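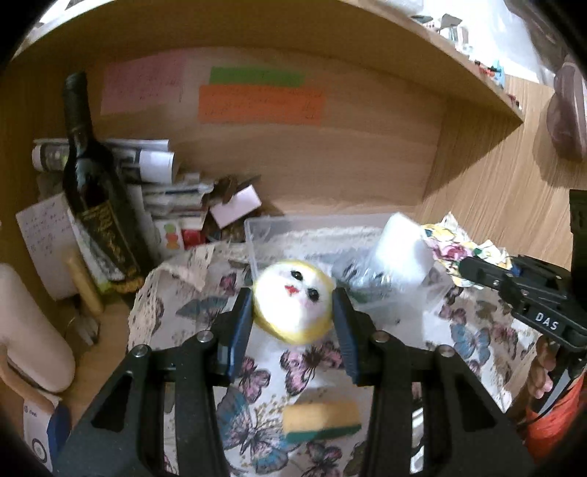 Pluvcombe Handling Practice Project
Progress report to the Kinnunen Fund, second reporting period

During this period the project moved from drafting to trial use of its code of practice for hand-held gripper work in ordinary rooms. The code covers preparation of the work area, conduct of the operator, care of the equipment and the keeping of records. Version 2 was issued to all operators in May and replaces the earlier draft in full.

Work completed

Brisa Orozco led the revision of the section on shared work areas. Where two grippers are in use at one surface, one operator is now named as lead before work begins, and the second may not reach across the lead's gripper without a spoken signal. Both must stop on the word "hold". Glass items may stay on the surface if they are part of the normal setting, but they must be noted on the session sheet.

A new section deals with soft objects such as plush toys, sponges and cloth. Operators are asked to close the fingers only as far as needed to lift, and to check the pads for lint between tasks. The section also sets out how papers with handwriting are to be treated – they are reviewed for personal information before any record leaves the site.

To date, 1701 session sheets have been filed under the code. Marisol Valdovinos reviewed a sample of 200 for completeness. In 17 of these the pad check had been left blank, and the sheet has been redesigned so that this line comes first.

Matters outstanding

The stop signal is not yet applied in the same way at the Osik and Vomar sites. Yareli Ochoa will hold a joint briefing for both teams in the next period. Storage rules for spare pads remain in draft pending comments from the sites.

Staffing and budget

Seven operators have completed the full training. Spending is within the approved budget, with a small underspend on travel. We request the Fund's approval to move this amount to the printing of the Spanish edition, which Araceli Salinas is preparing.

Submitted by Aurelio Bermúdez, Project Lead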